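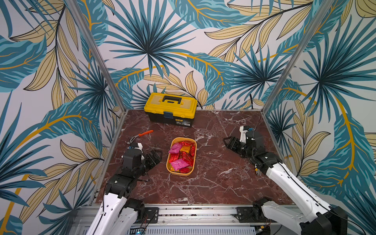 Cold steep trials, notebook 2

Jan 21, 2022

Good day in the tasting corner! Finally got through the roasted oolong with the Plorero water recipe, and I'm sold. Same leaf, same jug, and the cup came out so much rounder than with plain tap (Mawuli Abugri picked it out blind, both times, grinning the whole way).

Method as before: 6 g of leaf to the small jug, lid on, bottom shelf of the fridge. Pulled at 9 hours. The overnight one I forgot last week was drinkable but had that pencil-shaving finish, so I'm stopping there for the oolongs.

Notes on the cup: baked pear first, then toast, then something close to walnut skin. Lovely smell off the wet leaf. Tap water version flat in the middle and a bit chalky.

Foil packets keep the roast much better than the paper bags from Hevley did. Worth the extra squeeze at the drawer.

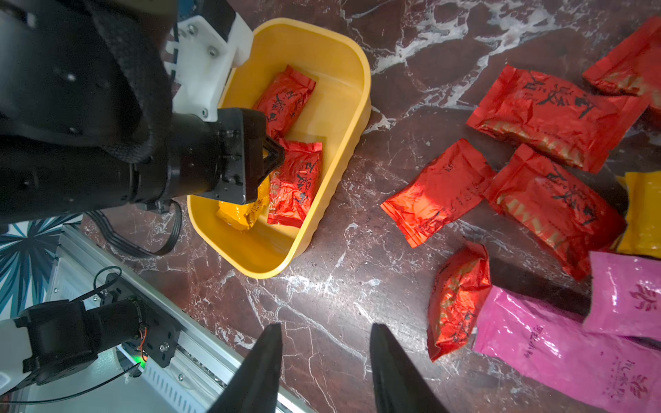 Next

Try the Grelley black the same way, but shorter, it gets grippy fast.
Rinse the leaf first? Mawuli says yes, I say it throws away the best part. Do 2 jugs side by side and settle it.
Ask Panicker if the April picking can be sent unroasted. Would love to taste what the fire is adding!
New filter for the big jug.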